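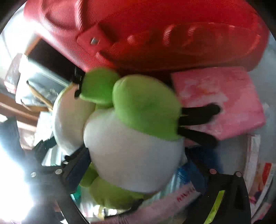
Fig. 2. Green and white plush toy, with a red hard-shell suitcase behind.

Packing for a Year Away: Project Report
Saron Chala and Piyumi Siddiqui

We asked students at Iscombe what they brought from home in their first year and what they later sent back. Answers were collected in October on paper forms, two sides long. Three forms had no hall name and were left out of the tables.

Clothes were the item most often sent back. Soft toys and photographs were nearly always kept — even by students who said they had not wanted to bring them. Cooking pots were bought again locally, as the ones from home were too heavy to carry.

Abrehet Hailu checked the coding. The blank form is in Appendix 3.

This site uses cookies. Accept all | Manage settings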